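Filed under: Laundry & Clothes Care > Folding and Hanging

Hanging a Bleach-Dyed Top Without Creases

Print this page | E-mail this page

Last updated: May 2019

A black garment with bleached patches is harder to sort out than a plain one. The mottled print hides seams and folds, so front, back and hem all look alike when the cloth is in a heap. The method below works on a flat, light-colored table. You need a hanger and a clothes rack or rail within reach.

1. Put the garment on the table and find an edge. Ignore the print and look for stitching. A hem shows as a folded, stitched border. A long seam shows as a thin line of thread with a slight ridge, and it can be followed by touch where the pattern hides it.

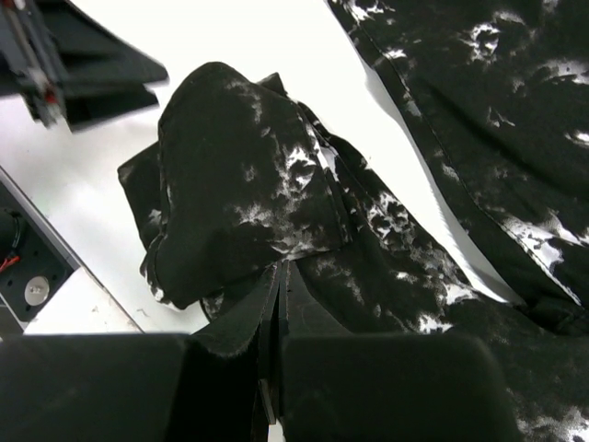

2. Open the bundle from the flattest part. Hold that part down with one hand and pull the bunched cloth away from it with the other. Do not shake the garment over the table - it tends to fall back into the same folds.

3. Square it up. Bring the side seams to the outside and lay the hem straight. Smooth from the center outward with the palm. Bleached areas can be weaker than the rest of the cloth, so press them flat and avoid stretching them.

4. Set the hanger. Leave it on the rail until the garment is flat, with the hook over the bar where one hand can lift it off. A wooden hanger holds its shape better under heavy cotton than thin wire.
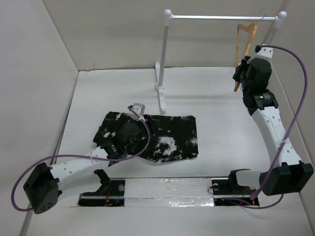

Keep the garment close to the foot of the rack while you work, so that it travels a short distance once it is on the hanger. A long carry lets one shoulder slip.

5. Insert the hanger from the hem up, one shoulder at a time. Going in through the neck stretches the collar. Check that both shoulder seams sit on the hanger, then lift by the hook.

6. Hang it and pull the hem down lightly on both sides. Leave a gap of 2 inches to the next item. Keep new bleach-dyed pieces away from pale clothes until they have been washed separately - loose black dye can rub off.

Method by Anselmo Ticona. Step 5 revised after a note from Dayana Huanca.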